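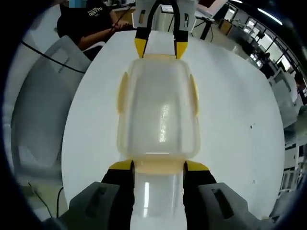 Which cut of The Stovlow Ferry is on the new disc?

The new disc carries the festival cut, the one shown before the distributor trimmed the second act. The shorter release cut is included on the same disc as an option in the main menu, built by seamless branching from the same video files.

Notes on the Hemida reissue, July 2024

Mirta Montecinos's comedy has been out of print since the first DVD sold through. Hemida has now put it out on Blu-ray in a run of 600 copies, of which 398 went to subscribers before the general sale opened. The rest are on the label's own site and at the Pidamthorpe Film Center front desk. No second run has been announced.

The story, for those who have not seen it: a proofreader at a failing county newspaper prints her own obituary by mistake, finds that people are kinder to her afterward, and lets the error stand. She takes a room above the ferry office in Stovlow under another name and is hired to write the tourist brochure. Her former editor arrives to check the facts in it.

The release cut drops 7 minutes. Most of this is one dinner scene at the ferry office, in which the editor reads the obituary aloud without knowing who is sitting across from him. The distributor wanted a faster run into the last act. Without the dinner, his line on the pier about "the fish course" refers to nothing, and viewers of the DVD have been asking about it ever since. The festival cut also has a longer opening in the print room and a different piece of music under the end titles.

Picture

The transfer is new and was made from the original camera negative, except for the dinner scene. The negative for that scene was cut down and the trims were not kept, so Hemida used a release-grade print from the Sepúlveda collection. Grain is heavier there and the blacks are slightly raised. The color has been matched well enough that the join is visible mainly in the wallpaper, which turns a little greener on the first shot after the door closes. There is one vertical scratch at the end of the scene. It was left in because removing it softened the lettering on the newspaper.

The image is framed at 1.85:1. The DVD was opened up to fill a widescreen television and showed more headroom than intended, including a boom microphone in the newsroom. It is no longer in view.

Sound

The main track is mono, as mixed. The DVD's surround track was made later without the director's involvement and has been dropped. Dialogue on the ferry is low against the engine in both cuts. This is how the film was mixed, and raising the center channel on a receiver will not help with a mono track played through left and right. Subtitles for the hard of hearing cover both cuts. On the festival cut they run late by a few frames after the dinner scene on certain older players. Hemida is aware of the fault and expects to have corrected discs ready in September. Owners can send the disc back in an ordinary padded envelope; the case and booklet should be kept.

Extras

There are 6 deleted scenes, none of them the dinner scene, all taken from a tape copy with a running time code across the bottom. Montecinos introduces each one briefly. Her commentary plays over the release cut only and was recorded for the DVD, before the longer version was found, so she describes the dinner scene as lost. A new interview covers the search for the print and repeats a fair amount of what is in the booklet.

The trailer is included. It gives away the business with the brochure and uses a take of the pier scene that is in neither cut.

Players with old firmware may load the release cut regardless of what is picked in the menu. To check, watch the opening: if the first shot is the ferry, it is the release cut; if it is the printing press, it is the festival cut. Updating the player fixes this in most cases. The disc is coded for all regions.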